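Brodham Open Workshop Day

The Brodham Open Workshop Day was a public demonstration of hand-held robot grippers, held at the Wysocka building in Brodham on 2018-12-12. It was put on by Plerura, a small automation group founded by Zdzisław Czerwiński and Hefin Gwynne, and is remembered by those who follow the subject as one of the friendliest events of its kind. Visitors could pick up a gripper, squeeze it, ask how it was made and try it on a table with the people who had built it standing right next to them.

Background

Plerura had spent most of that year working on the Edier, a gripper held in the hand and fitted with a camera, so that a person can show a robot how a job is done simply by doing it. Earlier versions had only been seen by other builders. Miłosz Piątek, who drew most of the linkage, argued for a public showing, and the date was settled after two changes of room.

The demonstration

Work took place at plain tables with pale tops, so that the fingers and whatever lay between them would show up well in the recordings. Each session began with the basics: opening the jaws, closing them, and keeping the tool steady above the surface. This sounds dull and was in fact one of the great pleasures of the day – a first-timer could feel the two fingers come together through the handle and understand the whole idea in seconds.
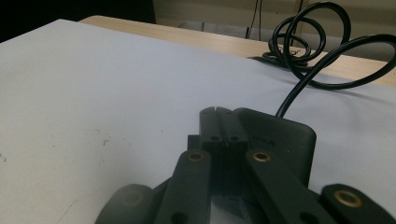 Hand-held gripper over the tabletop, with brass-coloured bushings in the linkage arms.

Piątek's talk on the linkage drew the most questions. He explained how matched arms keep the pads facing each other as they travel, and why a little play at a pivot is felt so strongly at the fingertips. Spare arms were passed round the room, and several came back with pencil notes on them.

Sessions ran in groups of eight. Witold Laskowska looked after the recordings and showed visitors their own attempts on a screen a few minutes later, including the fumbled ones, which she (a keen defender of the fumble) said were well worth keeping.
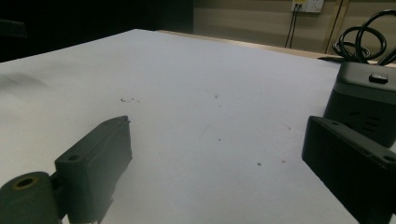
By closing time the group had saved 797 short recordings made by visitors. Hubert Sowa sorted them over the following weeks and added them to the group's own, bringing the collection to 1,449. Children's recordings were kept in a separate folder, as smaller hands tend to close the jaws in two or three stages.

Later events

A smaller evening was held at the same address in January for people who had been turned away at the door. Gwynne gave the opening talk, and the linkage session was repeated in full at Piątek's request. Pencils were provided.

See also
Edier (gripper)
Plerura
Wysocka building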